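Pista Cafe, Edwards Building
Kitchen and Dish Area Inspection Checklist
Date: 18/10/2019
Inspected by: Nest Jarman
Unit: 217

HAND SINK
Soap and paper towels stocked: Yes
Hot water reaches tap: Yes
Comment: Left faucet handle is stiff. Work order put in with Edwards.

COLD STORAGE
Walk-in door seal intact: No
Raw meat stored below produce: Yes
Labels on all opened food: Yes
Comment: Seal is torn at the bottom corner, hinge side. Same note as in February. Replace before next inspection.

FLOORS AND DRAINS
Floor drain clear: Yes
Mats lifted and cleaned under: No
Comment: Grease under the mat by the fryer. Clean tonight and again on Friday's list until it stays off.

FIRE SAFETY
Extinguisher tag current: Yes
Exit path clear: No
Comment: Boxes from Cluker were stacked by the back door. Moved during the visit. Deliveries go on the dry goods shelf.

CHEMICALS
Spray bottles labeled: Yes
Stored away from food: Yes
Comment: One bottle of degreaser had a faded label. Relabeled.

DISHWASHING
Racks free of cracks and buildup: Yes
Spray arms turn freely: Yes
Plastic cups checked for chips and clouding: Yes
Comment: Load cups open end down with space between them. Throw out any with a chipped rim. Scrape plates before racking. The filter had food in it and was rinsed at the sink. 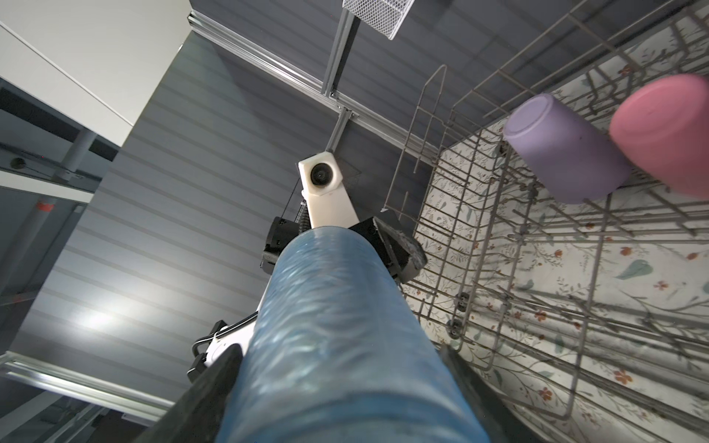

Blue cup at the dishwasher rack.

FOLLOW-UP
Walk-in seal: order from Uson, part 1690. Open.
Fryer mat: evening crew. Open.
Back door: closed during visit.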